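Workshop notebook, Equipment Records and Retirement
Entry on the merged equipment register and the handling of retired office computers

This entry continues the January notes on the two registers. It is kept for the use of the workshop and of the records office at Rornstead. Items marked "open" remain to be settled before the register is closed for the year.

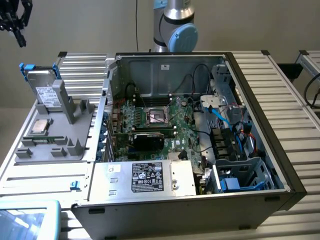 Cillmont – Wednesday, April 9, 2025

The Rornstead register was received on Monday in its final form and contains 1,783 lines. With the Cillmont lines added, the merged register stands at 2,312. The January draft was higher, as it carried printers and monitors under a second heading as well as their own. That heading has been removed.

A line is treated as complete when it has a tag number, a description, a location, a date of purchase and a stated outcome (kept, transferred, sold, recycled or lost). By that rule 1,091 lines are complete. Most of the others lack only the outcome. The usual cause is that the equipment was sent out under a single pickup slip, and the slip was filed by date without the tag numbers being copied to the register. The slips are still in the gray cabinet and can be read. They will be worked through from the oldest forward.

There are 64 tag numbers that appear on more than one line. In the cases reviewed so far, the duplicate came from the change of label rolls, when the Petersen labels were started again at a low number without a new prefix. The two lines are then for different objects and both must be kept. The agreed practice is to add the letter P to the Petersen series in the register and to leave the physical label alone. No line is to be deleted merely for having a repeated number.

Descriptions are uneven. The Rornstead entries give make and type ("desktop, Dell, tower"), and the older Cillmont entries often say only "computer." Where the object is still on the premises, the description should be brought up to the Rornstead form. Where it is gone, the old wording stands, with the note "as entered." Guesses are not to be made from the purchase date.
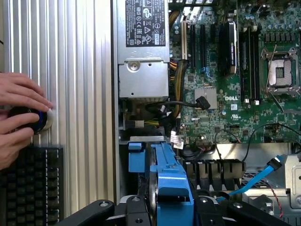
Should a retired computer be closed out in the register once its drive has been removed?
The line stays open until the drive and the case each have a stated outcome. The drive is entered on its own line with the parent tag number followed by D, and the case keeps the original number. When both outcomes are recorded, the two lines are closed together.

The above was asked in writing by the records office and is copied here so that the same answer is given each time. The older practice of closing the line on removal left a gap in the record, as there was then no entry against which the destruction certificate could be filed. Certificates already held will be matched by serial number where one is shown. Several show only a box number, and for these the box list must be consulted. The box list for the second half of last year has not been found (open).

Storage. The shelf units along the north side of the store were relabeled on Tuesday. Letters now run from the door inward, and the former numbering has been painted over to prevent confusion. Equipment awaiting review goes on A and B. Equipment with a recorded outcome, awaiting pickup, goes on D. Shelf C is to be left clear for items returned by departments without paperwork. Departments have been reminded that such items will be held for 30 days and then entered as unclaimed.

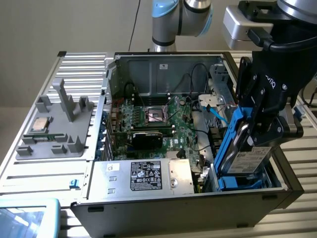
The retention period for the slips themselves was discussed with the records office. The present rule requires that a slip be kept as long as any line it supports is open, and for three years after. In practice this means that nothing in the gray cabinet can be discarded this year. A second cabinet has been requested. Until it arrives, the bound slip books may be stored flat on the lower shelf, spine outward, with the date range written on a card at the front.

Scanning was also considered. The trial used one slip book and took most of an afternoon, the greater part of it spent on pages with carbon copies too faint to read at the standard setting. The darker setting made the handwriting legible but filled in the printed boxes. It was decided to scan only those slips that support an incomplete line, and to record the setting used in the file name – D for dark, S for standard.

Transfers to Arnlow. The Arnlow office has accepted the transfer form in its revised version, with one change: the receiving signature is now placed beside the tag number and no longer at the foot of the page. The old form may be used until the present pad is finished. Transfers made on the old form need a line drawn under the last item so that nothing can be added afterward.
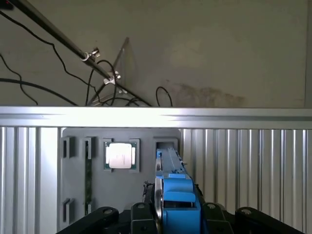 Arnlow has further asked that the condition column use four words only: good, fair, poor, parts. The words "working" and "not working" have been used here for some years and do not convert cleanly. An item marked "working" may be good or fair, and it is proposed to leave the column blank for past entries and to apply the four words from this week onward. Rornstead has been asked whether it will do the same (open).

Next steps. Finish the duplicate tags under the P rule. Begin the pickup slips with the oldest book. Ask again for the missing box list, first at Arnlow, which held the boxes during the move, and then at Rornstead. Send the revised column headings to both offices with the next copy of the register.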